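Who will wipe the table?
By Augustina Ackah

Every November my cousin asks me if she should wait for a robot before she hires a cleaner again. I tell her to hire the cleaner.

I worked for years in the laundry of a hotel in Rurnham, where we folded 456 towels on a quiet day. A towel is never the same shape two times. A machine that repeats one movement very well has a problem with this, and I don't think the problem is solved. 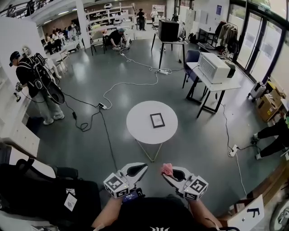 A pink cloth in a hand-held gripper, with a round table to work on.

People hold the grippers themselves, and the machine must learn from their movements. I respect this work – it is slow and it needs patience. But dusting one small table is not cleaning a house. At home there are crumbs, a glass too near the edge, a child who comes back with jam.

In a factory I am more hopeful, because there somebody can decide where each thing stands. My kitchen in Killow doesn't have such order. I would pay 2000 dollars for a machine that cleans it without my help, and I have not seen one yet.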